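**Foro de usuarios de Plemis › Espacios comunes › Propuesta de normas para la cocina de la segunda planta**

---

**administracion_plemis** – mensaje inicial

Se somete a consulta de los usuarios el borrador de normas de uso de la cocina compartida. El texto permanecerá abierto a observaciones hasta finales de febrero, y las aportaciones deberán formularse en este mismo hilo.

1. La vajilla de uso personal se guardará en el armario asignado a cada entidad.
2. Las tazas depositadas en el fregadero a partir de las 20 h se retirarán a la caja del pasillo.
3. Transcurridas 2 semanas sin reclamación, el contenido de la caja pasará al fondo común.

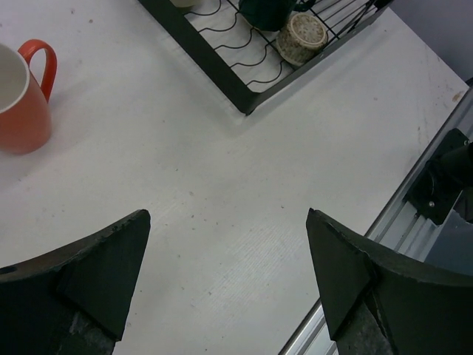
Las entidades con menos de 4 puestos contratados compartirán armario con otra de tamaño similar. La asignación se comunicará por correo una vez aprobado el texto definitivo.

---

**sokitz_oficina**

En nombre de Sokitz agradecemos la iniciativa y manifestamos nuestra conformidad con el punto primero. Respecto al segundo, solicitamos que se retrase el horario. Parte de nuestro personal atiende a clientes de otros husos y cena en el edificio – a esa hora, la vajilla sigue en uso.

---

**mv_traducciones**

Desde Mitsotakis-Vlachou discrepamos de la observación anterior. El personal de limpieza comienza su turno a las 20 h y no le corresponde fregar lo ajeno. Retrasar la hora supondría trasladarle el problema. Quien cene más tarde puede lavar su taza al terminar, como se viene haciendo en la primera planta.

Nos preocupa más el punto tercero. Una taza puede tener valor para su propietario, y un permiso médico o unas vacaciones superan con facilidad el plazo previsto. Proponemos ampliarlo a un mes y publicar un aviso en este foro antes de incorporar cualquier pieza al fondo común.

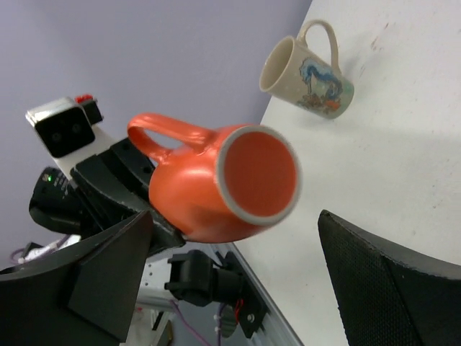

**prelside_recepcion**

Prelside se adhiere a la ampliación del plazo, pero no al aviso previo. La obligación de anunciar cada pieza recaería en recepción, que ya gestiona la paquetería. Consideramos suficiente que la caja esté a la vista y que cada cual acuda a revisarla.

---

**sokitz_oficina**

Se toma nota de lo expuesto sobre el turno de limpieza, circunstancia que desconocíamos. Retiramos la petición de cambio de horario, siempre que la norma se refiera exclusivamente a lo depositado en el fregadero y no a lo que se encuentre sobre las mesas.

---

**mv_traducciones**

Mantenemos la petición del aviso. Bastaría un único mensaje mensual, sin detalle de cada pieza.

---

**administracion_plemis**

Se incorporan al borrador la ampliación a un mes y la precisión relativa a las mesas. El aviso mensual queda pendiente de valoración con recepción. Se ruega a las entidades que aún no han comunicado su número de puestos que lo hagan por el cauce habitual.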